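Section 6: When the arm stops and won't carry on (hover faults)

If you've worked through the start-up section and run the cube task a few times, sooner or later you'll meet the one I get the most mail about. The arm goes out over the table, opens its fingers, and then just hangs there. The status line says HOLD 9 and the run timer keeps ticking. I lost most of a Sunday to this the first time I saw it in the Nevness simulator, so let me save you the bother! 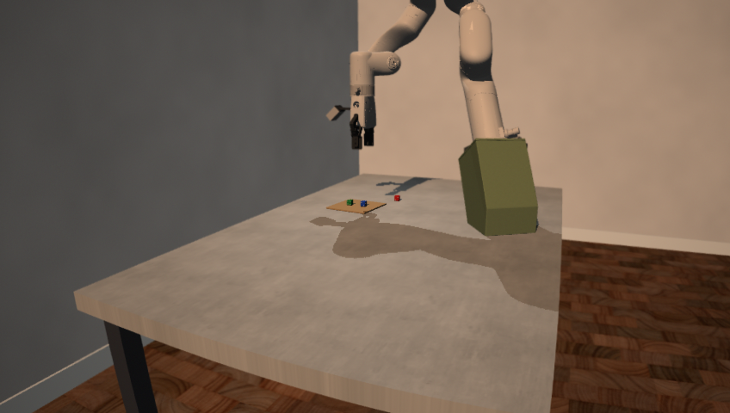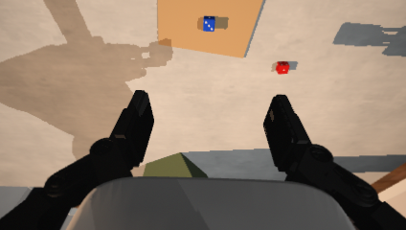 Fig. 6-1. Side view of the table with the gripper up high (first), and the view down past the open fingers (second).

6.1 What HOLD 9 means

The Hamdy controller has a target, it has a path, and it doesn't trust one of them enough to come down. Usually the trouble is the target. The cube finder looks through the gripper view, picks out a patch of colour, and works out how high the top of the cube is. If two tries in a row give heights more than 8 mm apart, the controller refuses to descend and holds where it is (annoying, but I'd much sooner have that than fingers driven into the board).

In my case the shadows were doing it. Have another look at the second picture and you'll see the blue one on the board has a shadow going off each side, and the red one on the bare table does too. The finder was grabbing a bit of shadow along with the cube, so the height came out different nearly every time.

Note: The board has some thickness to it. A cube sitting on the board is higher than one on the bare tabletop, and the finder has to know which it's dealing with. If you've swapped in your own board, do 6.4 before anything else.

6.2 Clearing the hold safely

CAUTION: Don't press Resume straight away. Resume picks up the old path with the old target, and if the height was wrong the first time it's still wrong now. On a simulated table you'll get an ugly collision and a ruined log. On a real arm you can bend a finger link, or worse, catch somebody's hand.

1. Press Pause. Wait for the status line to change from HOLD 9 to PAUSED.
2. Save the log now (File, then Save Run Log). A reset wipes it, and I've forgotten this step more often than I'd like to admit.
3. Open the side view and check that the gripper is well clear of the tabletop, the board and the cubes. If it's low, go to 6.3 before you move anything.
4. Choose Clear Target. The coloured marker should disappear from the gripper view.
5. Set the speed slider to 10 per cent.
6. Choose Home. Keep your pointer over Stop the whole way back.
7. Once the arm is home, choose Find Again and read the two heights in the side panel.
8. If the heights agree, run the task at 10 per cent once before you go back to your usual speed.

Still holding? Don't keep clearing it and hoping. Go on to 6.4.

6.3 If the gripper stopped low

This one's less common, but it makes me more nervous. The fingers may be beside a cube or just over the board, and Home doesn't always lift first. It takes the shortest way back, which can be sideways through whatever is there.

1. Stay in PAUSED.
2. Switch the jog panel to Tool and pick the Z axis only.
3. Jog up in small taps until the fingertips are clear in the side view.
4. Leave the fingers as they are. If they've closed on a cube, lift it with them and open them later, over bare table.
5. Go back to step 4 of 6.2.

CAUTION: If you're running the same job on a physical arm, keep everyone outside the marked area while you jog, and have one person at the stop button who isn't doing anything else. PAUSED doesn't cut power to the joints.

6.4 Fixing the cause

Try these in order and run Find Again after each one. I know it's tempting to change the lot at once (I did, and then had no idea which change had helped).

1. Lights. Open Room, then Lights, and turn the second light down to 30. You're after one clear shadow per cube. Don't switch it off altogether or the dark side of the arm's pedestal gets muddled with the shadow at its foot.
2. Board height. Open Objects, click the board and check the thickness against what you set up in Section 3. Typing centimetres into the millimetres box is a classic!
3. Colour range. Narrow the red range first. A wide setting can pick up brownish wood or warm shadow near the edges of the gripper view.
4. Start pose. If the arm's own shadow falls across the board, rotate the start pose a little and save it under a new name. Keep the original.

Note: Older Haten project files store the light settings with the arm and not with the room. If your lights jump back every time you reload, re-save the project and try again.

6.5 If none of that works

Send me the saved log, a picture from each view, and whatever you changed in 6.4. Please send the log from the first hold, before any resets. The later ones mostly show me what you tried, and the useful lines are the ones just before the arm stopped.

Last updated: September

Related sections
Section 3: Table, board and cube set-up
Section 5: Reading the run log
Section 7: Gripper won't close fully
Moving a Haten project to Sorkgate
Jog panel shortcuts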